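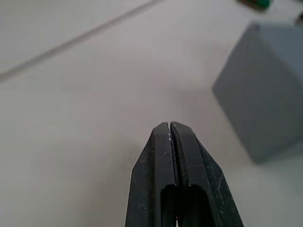 A pale top shows up every scuff and speck, so pick one you don't mind wiping.

I've been fixing small electronics at home for years, and most of my trouble used to come from the bench, long before I ever picked up a screwdriver. So these are my habits, in no special order.

Two tables beat one big one! I push mine together edge to edge, one behind the other. The back one takes all the clutter (boxes, tools, the toys waiting for new batteries) and the front one is for whatever I'm working on. If something doesn't belong to the job, it goes to the back. I got both of mine from Rangel when they were clearing out the old stock, and white was the only color left, but I've come to love it - a tiny black screw on a white top is so much easier to find than on my old brown desk.

Wipe down before you start as well as after. I use a barely damp cloth and then a dry one, and I let the top dry all the way before any circuit board goes near it. Scuffs won't come off with a cloth, by the way, and I gave up on them ages ago.
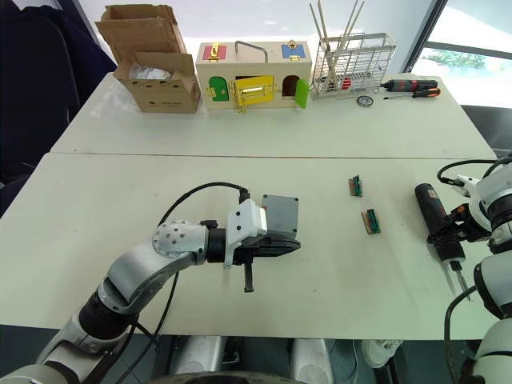

A reader, Wukden, wrote in to say that a power screwdriver is asking for trouble around small boards, and that anything going into plastic should be finished by hand. I agree with the second half! I run the driver on its lowest setting, hold it straight up and down, and stop as soon as the screw touches. The last little turn is always by hand.

Keep boards apart, too. Leave a gap between them so you can pick one up by its edges without nudging the other, and never stack them (I did that once in July and I'm still cross about it).

For screws I like a Rustar tray with a lid, 2 of them if I'm taking apart more than one thing. Muffin tins work fine until you knock one with your elbow. Bits go back in their case the minute I'm done, or they end up under the boxes with everything else.

Next time I'll get into labels, and what I keep in those boxes.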